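FOR IMMEDIATE RELEASE

Bulidix opens the Stukance collection: 2,000 practice runs for robot hands that have to pick up awkward things

GRUREMBRIDGE, December. I've been wanting to write this one for months, so forgive me if it runs a little longer than our usual announcements. Bulidix is a small company in Grurembridge, and today we're releasing Stukance, a collection of 2,000 simulated demonstrations of a robot arm picking things up, moving them and putting them down again on a kitchen counter. It's free for research and teaching, and you can start downloading it this afternoon.

If you don't follow this field, a quick bit of background. The robot programs we work with learn by example. You show them a task done by a person steering the arm, then you show them again, and again, with the objects shifted and the light changed, until the program starts to get the idea. The hard part (and the expensive part!) is getting enough good examples. Most collections lean on boxes, mugs and blocks, and I have nothing against a nice block, but the world is full of things with no flat side and no obvious place to grab.

So we went looking for trouble. Stukance has 200 different objects in it, and my favorites are the old-looking broken pieces with ragged edges and handwriting on them. They're miserable to grasp. You come in with the fingers open, you think you've lined up nicely, and then you notice that the outline bulges right where you wanted to close. 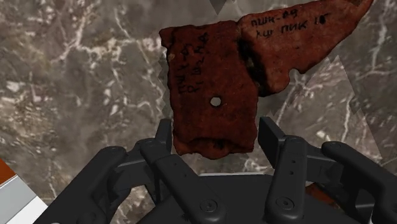 A two-fingered gripper with its open fingers on either side of a reddish-brown fragment in the Stukance simulation.

I steered plenty of these runs myself, and I can tell you that the last inch takes longer than everything before it. Our rule for the people steering was simple: do it the way you would if the thing were precious, and if you change your mind halfway, keep going and let the recording show it. We kept the hesitations. We kept 300 runs where the grasp failed outright, too, all clearly labeled, so a learning system can be shown what a bad approach looks like as well as a good one. A few people who tried the early version asked us to take those out. We talked it over for a long time and they're staying in, but there's a setting to skip them if you'd like.

Every run comes with the arm's movements, the finger opening, views from more than one camera and a short plain-English instruction, such as "pick up the broken piece and put it in the bowl." The instructions were typed by the same people who did the steering, and I asked them to write the way they talk. You'll find some odd spelling in there. Leave it, please, it's good practice for the software.

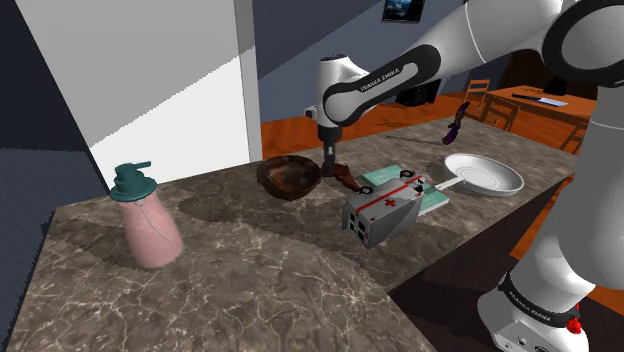 The other thing I'm really happy about is the clutter. In our first tries we put one object on a bare counter, and the programs we trained on those runs did beautifully until we set anything else nearby, at which point they fell apart. Now there's almost always company: kitchen things next to things that have no business in a kitchen, some touching, some leaning on each other, and the layout gets shuffled between runs. We also move the lighting so that the shadows fall differently, which sounds like a tiny detail and gave us more headaches than the rest of the project put together.

Stukance was built with support from the Ó Briain fund, which paid for the computer time and for 50 part-time steerers, most of them new to this kind of work. I want to thank every one of them. Several came in on a Sunday to redo a batch after I mixed up two sets of labels, and I still owe them lunch.

Next up for us is a second set with two arms working at once, and after that drawers and lids. If there's an object you'd love to see in the collection, send it our way, the more annoying the better. Teachers can ask for a smaller classroom version that runs on an ordinary laptop.

Downloads, the user guide and the terms of use are on the Stukance page of the Bulidix website. Reporters and researchers are welcome to contact the Bulidix press desk in Grurembridge, weekdays from 9 a.m. to 4 p.m.

About Bulidix
Bulidix makes simulation tools and training collections for robot learning. We're based in Grurembridge.

###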